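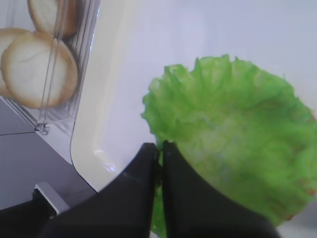 Dilek Kurtuluş wrote:
> Before you order anything from Rillomau, check what the fingers do on
> leaf. Ours were fine on buns and hopeless on lettuce. Either they
> closed on air or they took two leaves. Which tips are you running, and
> at what closing speed?

Plain black tips, no pads, narrow gap at the end. Closing speed is 20 mm/s for leaf and 40 for bread. I approach the leaf near its edge and pinch a fold; going for the flat part in the middle gave nothing to hold.

Results so far with lettuce on the white tray: 296 clean single picks out of 713 tries. Most of the misses are the tips sliding over the surface without gathering a fold – lowering the approach by 2 mm helped, but I have not rerun the full set.

The wrist camera is good enough to find the frilly margin. Depth on the glossy tray is poor and I ignore it.

Has anyone on the list tried the Fomeo controller with force limiting on the close? The Drandcombe one only gives me position.

Vasilis Nikolaidis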